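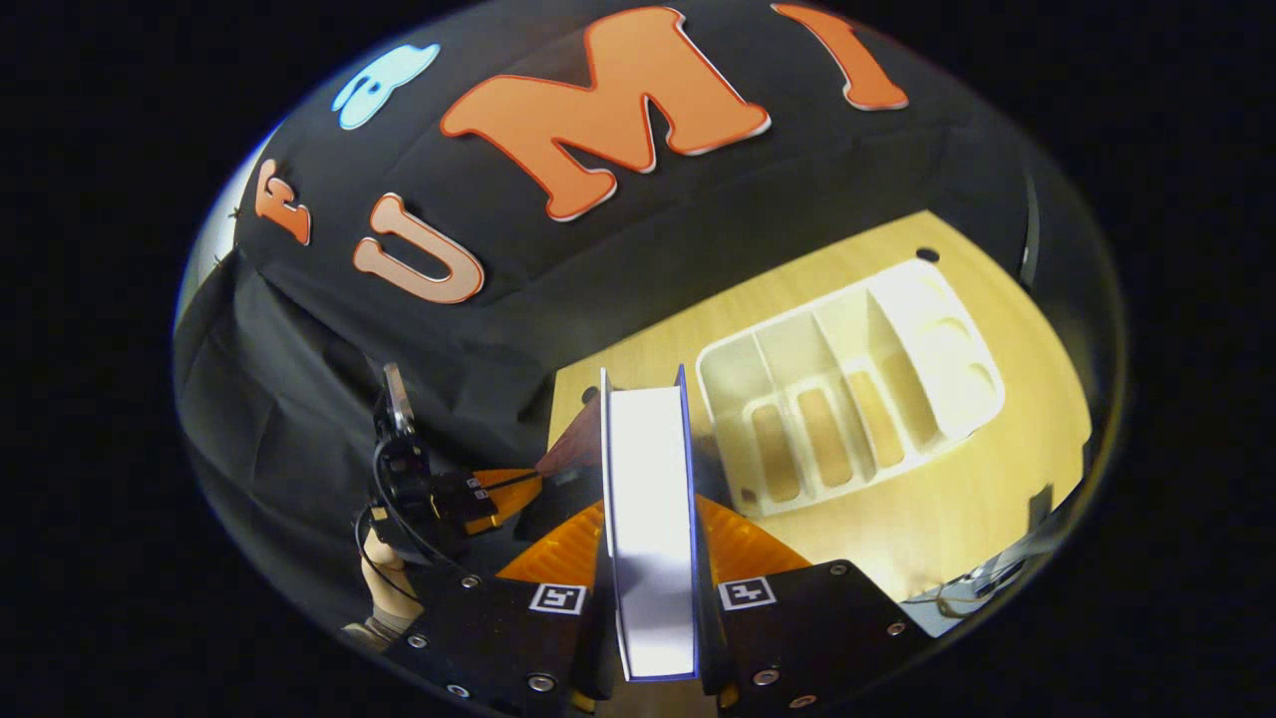
Kelly Coutinho wrote to me last month that if a policy needs a planner bolted onto the side of it, then the policy simply hasn't seen enough data yet, and that every hour I spend on grasp checks and state machines is an hour I could have spent collecting. She said it nicely, as she says most things, and she finished by asking whether I would at least admit that hand-written task logic is on its way out.

I have been carrying that letter around in my head ever since, and I'd like to answer it properly, which for me means slowly and with a few detours.

First, the part where I agree. I love the hand-held gripper as a way of gathering demonstrations. You pick up a pair of soft fingers, you move a book the way you would like a book to be moved, and the software gets a record of a person who knows what a book is. There is no teleoperation lag to fight with and no pendant to curse at. The markers on the finger mounts give you the opening width, the wrist camera gives you the view the arm will have later, and a patient person can get through a good many demonstrations before lunch. When I started at Orbridge we programmed pick poses by typing them in, and I wouldn't go back to that for any salary.

So yes, Kelly, the data matters, and more of it usually helps. Our book-handling set stands at 3656 demonstrations, and the policy trained on all of them is plainly better than the one trained on the first few hundred. It comes in at better angles and it doesn't dither over thin spines the way it used to.

But think for a minute about what a book is like between two soft fingers. Grip it by the covers, upright, and it is as well behaved as a brick. Grip it a little too high and the pages want to fan. Lean another one against the back of it and now you have a question that has nothing to do with fingers at all: what happens to the second book when the first one leaves? A person holding the tool answers that without noticing. They slow down, or they use the other hand, or they tip the thing a bit before lifting. All of that goes into the recording as motion. The reason for it stays behind in the person.

This is where my stubbornness comes from. A policy can copy the slowing down, and with enough demonstrations it may learn to slow down at the right moments. What I can't do is open it up at four in the afternoon, when it has dragged a book off the table for the third time, and ask it what it thought was leaning on what. With a plain, boring scene graph sitting next to the policy, I can. I can see that the perception node merged two covers into one object. Then I can fix the segmentation and go home.

Rigoberto Mendoza, who maintains our replay tool and has a gift for bad news, once sat me down in front of 50 failed runs and made me sort them by cause before I was allowed to have an opinion. I grumbled the whole way through. Only 7 of them were what I would call bad motion. The others were mostly the system being wrong about the world and then acting very smoothly on the mistake. I don't offer that as science (it was one task, one lab, and I was hungry), but it changed how I spend my weeks.

Kelly would say, and has said, that the answer is to record those failures and train on the corrections. We do that! It helps! But I notice that to pick which corrections to record, we had to know what went wrong, and to know what went wrong we needed tooling that kept track of objects and contacts and intentions in words a tired engineer could read. The people at Indcombe, who are far more committed to end-to-end learning than I am, have quietly built a labeling layer called Rezaei that does very nearly what my old state machine did. They call it an evaluation harness. I call it a planner with its hat pulled down, and they were good sports when I told them so.

There is a cost on my side too, and I should be fair about it. Task logic rots. Every branch I write is a guess about what will be on the table, and tables are endlessly creative. I have deleted two whole behavior trees in my time here and missed neither of them. If somebody told me to write a rule for every way a tray and a book can get in each other's road, I would retire to Trollarora and keep goats.

What I'd like, and what I wish more groups would budget for, is a modest amount of structure that is kept alive on purpose: an object list, a guess at what touches what, a grasp check that can say "no, try again" before the lift begins. Let the policy do the moving. Give the rest of us something to read when it goes wrong.

Kelly, you are welcome to come and argue about it in person. Bring a log file, and bring one of the ugly ones.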